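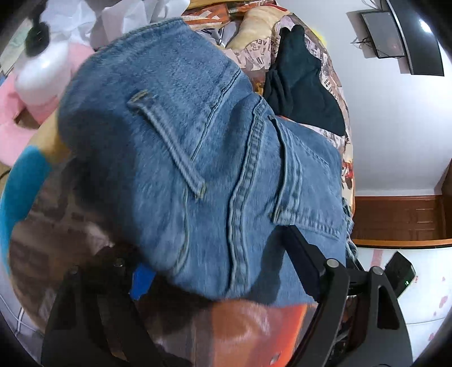

Light blue denim with a frayed edge, photographed above mixed bedding and clothing.

Denim repair moves to a fixed intake order at Yorath

The textile reuse workshop at Yorath has changed the way it receives denim, bedding and other household fabrics. From June, jeans are taken out of mixed loads first and checked at the seams before anything else in the load is folded. The workshop handled 1,451 items in its last accounting period, of which 976 were denim.

Until now, loads were sorted by size. Quilts and blankets went to the large table, garments to the rail, and jeans were dealt with at the end of the shift. Nithin Chettiar, who runs the intake bench, said the old order left the slowest work until last.

"A quilt takes a minute to assess. You open it, look at both faces and the binding, and fold it again," he said. "A pair of jeans has a waistband, loops, pockets, a yoke, a fly and two hems. Any of those can fail separately."

Under the new procedure each pair is turned to the back first. The belt loops are pulled lightly at both ends, top and bottom. A loop that has torn out and taken part of the waistband with it is recorded as a fabric fault, and a loop that has only lost its bar tack is recorded as a stitching fault. The two go to separate trays, as the first needs a patch behind the cloth and the second can be resewn in a few passes.

The seat seam and the back pockets are checked next. Double-stitched seams are examined from the inside, where a broken row shows more clearly. Pocket corners are pressed flat with the thumb so that small tears under the top stitching open up. Where the pocket edge has been sewn in a contrasting thread, the repair is matched to the existing colour. The bench keeps 6 shades of tan and gold for this purpose, wound on numbered cones.

Frayed edges are treated separately. Many jeans are sold with a ragged finish, and the workshop does not trim it unless the owner asks. Loose threads longer than 10 centimetres are cut back by hand to prevent them catching in a machine drum. A line of straight stitching can be added above the fray to stop it travelling further up the leg. This is offered as an option on the intake slip and is not done by default.

Bedding follows once the denim has been removed. Quilted blankets are checked for shifted filling by holding them up to the window, and printed quilts are sorted by face cloth. Plush toys and fluffy cushions are bagged on their own - the pile sheds, and the fibres are hard to remove from dark garments. Bottles and other household goods that arrive among the fabrics are put aside on the shelf by the door for collection.

The change was drawn up with Dresora, the laundry that washes the sorted loads. Its operators had asked for denim to arrive in separate bags with the zips closed and the pockets emptied. Mixed bags were being opened and sorted a second time on the laundry floor, which delayed the afternoon wash. Yorath now closes its denim bags by 2 pm, and the bedding goes out on the later van.

Thread and patching cloth are supplied by Foter. The workshop uses a mid-weight cotton twill behind most tears, with a lighter cloth for faded jeans whose surface has gone soft. Heavy patches on thin denim tend to pull a new split along the edge of the repair, according to Chettiar, and several earlier jobs had to be unpicked for that reason.

Intake slips have been revised to match the new order. The denim section now comes at the top, with separate boxes for loops, seams, pockets and hems. Owners are asked to state whether fading and fraying should be left as they are. Slips in the old layout will be accepted until the present stock runs out.

The intake bench is open from 9 am to 1 pm, at the side entrance next to the Plikex unit. Items should be brought in dry, in an open bag or box.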